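Início | Caderno | Bancada | Visitas | Arquivo | Contato

12 de junho de 2025
Registro da equipe de bancada, Laboratório Stuvow

Visita do grupo da Rollavska hoje de manhã. Vieram ver a célula do braço antes de decidir se compram duas para a linha de separação deles. Anoto enquanto está fresco, porque em agosto temos o dia aberto e vai ser quase o mesmo roteiro com gente menos técnica.

Preparação: cheguei cedo, liguei o controlador e deixei o braço em aquecimento com o ciclo vazio. A primeira calibração da câmera de punho saiu ruim. Refiz com o tabuleiro mais perto da base e ficou aceitável. Limpei a mesa com álcool isopropílico, que deixa marca se não passar o pano seco logo depois. Falta pano. Pedir.

A versão carregada foi a do ramo Trornia, sem as mudanças do planejador que entraram na semana passada. Elas são melhores em velocidade, mas ainda param no meio da trajetória quando o alvo está perto do limite de alcance, e eu não queria explicar isso na frente de visita. Limite de velocidade em modo colaborativo, o mesmo de sempre.

Programa da manhã, como ficou no fim:

Apresentação do projeto Agbenyega, com os números. São 2.394 tentativas de preensão gravadas até ontem, 86 delas descartadas por problema de sincronismo entre a câmera e as juntas. Perguntaram se as descartadas contam como falha. Não contam, ficam em pasta separada, mas isso não estava escrito no slide e devia estar.

Demonstração de aproximação e preensão com a bola sobre a mesa. Seis tentativas seguidas, sem edição. Duas falharam. Na primeira falha a garra fechou cedo e empurrou a bola para o lado. Na outra o software perdeu o alvo durante a descida e abortou sozinho, voltando à posição de espera como deve. Deixei a mensagem de aborto visível no monitor e expliquei o que significava. Foi a parte que mais interessou a eles, curiosamente mais do que as que deram certo.
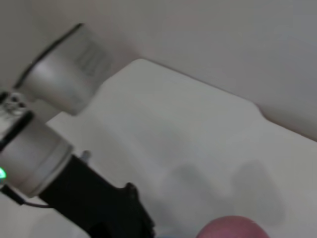

Garra junto à bola, vista da câmera de punho. As pontas dos dedos ficam fora do campo.

O desfoque continua sendo a queixa principal. Uma das visitantes perguntou, olhando a tela, se o software consegue trabalhar com bordas assim. Respondi que para a bola sim, a cor se separa bem do branco da mesa, mas que para peça cinza eu não prometeria nada. As peças da Rollavska são quase todas cinza. Combinamos que mandam uma caixa com amostras para testarmos aqui, nas mesmas condições.

Outra coisa que apareceu na discussão foram as sombras na mesa. Com a iluminação de teto que temos, o detector às vezes trata mancha escura como objeto. Hoje não aconteceu nas seis tentativas, mas nos registros antigos acontece. Eles têm luz lateral forte na linha, então é pergunta séria. Sugeri testar com difusor e com o limiar mais alto, um de cada vez.

Também perguntaram do cabo. Ele faz uma volta perto da garra, e quiseram saber se prende em alguma coisa quando o punho gira até o fim do curso. Mostrei o giro completo devagar, com a mão no botão de emergência, e passou livre. Mesmo assim concordo que para uso contínuo precisa de guia. Dentro do laboratório ninguém roda turno inteiro e a gente acaba não vendo desgaste.

Depois eles quiseram guiar o braço com a mão. Liguei o modo de ensino e cada um moveu um pouco. Quem nunca mexeu empurra com força demais no começo e o controlador entra em parada de proteção. Aconteceu logo com o primeiro. Para agosto: explicar isso antes, e mostrar o movimento uma vez – ajuda mais do que falar.

Tempo total maior do que o previsto, por causa das perguntas. O café atrasou e a sala de reunião já estava com outro grupo, terminamos a conversa de pé ao lado da bancada. Não foi ruim, dava para apontar direto para as coisas.

Pendências:
– acrescentar ao slide do Agbenyega a regra das tentativas descartadas
– rever o foco da câmera de punho, ver também se o tempo de exposição está alto
– conferir se dá para inclinar um pouco o suporte para pegar as pontas dos dedos
– orçamento de guia para o cabo
– teste com difusor, depois teste com limiar, anotar separado
– enviar à Rollavska o registro das seis tentativas, incluindo as duas falhas
– pano

Desliguei tudo depois do almoço. Os registros estão na pasta da visita, com a configuração exata do Trornia junto. Quem for usar a célula amanhã refaça a calibração, mexi no suporte da câmera no fim e não conferi.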